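Speaker notes, Lollcombe workshop, Tue 2 December
Talk: labeling shared storage so that stock gets used

**Slide 1. Scope**

- Dry goods only. Cold storage is the Florneck talk, next door.
- Figures come from the Komby store: 269 line items, 17 shelves.
- Say early that the slides will be posted.

**Slide 2. Zones before labels**

Divide the surface first, then name the divisions. Row letter, column number, no words. Words go stale when the stock changes.

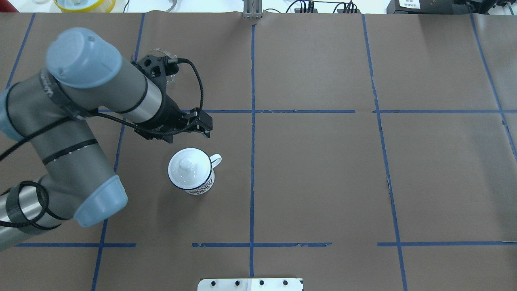 *Blue tape on brown paper, laid out as a grid.*

**Slide 3. What goes on the label**

- Zone code, item name, date opened. Leave out the supplier.
- Date opened matters more than date bought. Flour is the usual case.
- Lids get swapped between containers, so the label goes on the body. 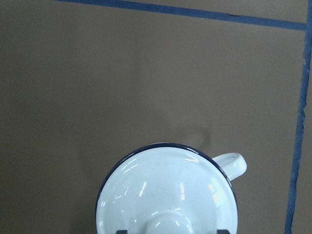 Komby put dates on lids until September. The stock check that month found 8 containers carrying the wrong date. Pause here for questions on relabeling.

**Slide 4. Decanting**

Decant only what is used weekly. Everything else stays in the original bag, folded and clipped, inside a bin.

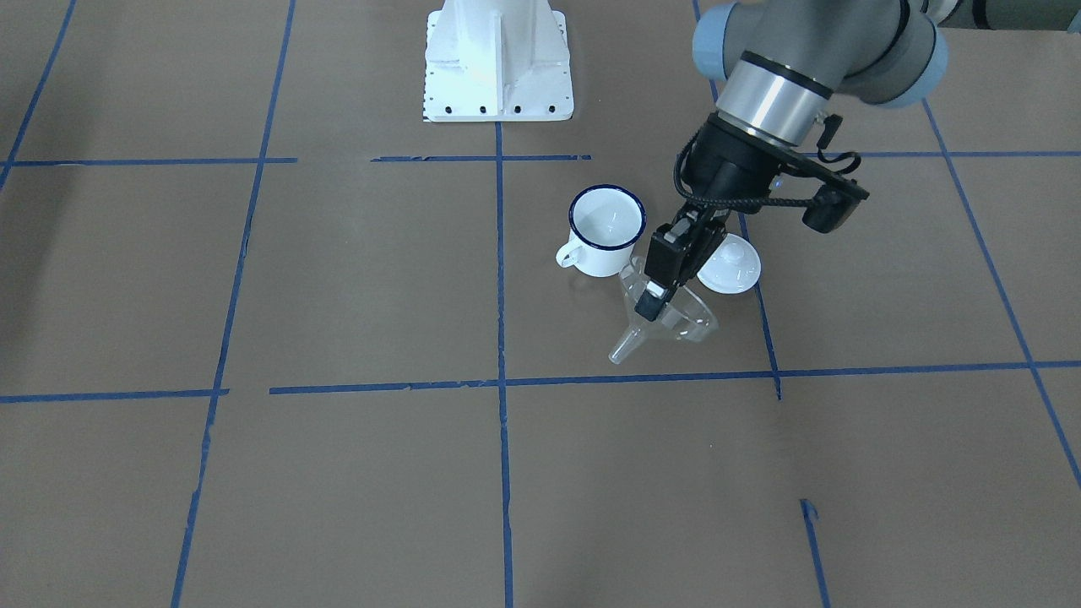

Write the new label before pouring. Old label comes off completely; a second label over the first will peel. Todorova stock labels need warm water and a scraper.

**Slide 5. Review interval**

Check one row per week. A full audit took Komby over 2 hours, and the weekly row check replaced it. Skip the cost table if short of time.
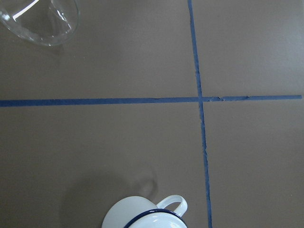 One attendee at the Florneck session objected that a weekly check fails wherever shifts rotate, and asked for the row to be tied to delivery day. Accept the point. Delivery day works if it is fixed.

**Slide 6. Handouts**

Blank label sheet, row check form. Leave spares by the door.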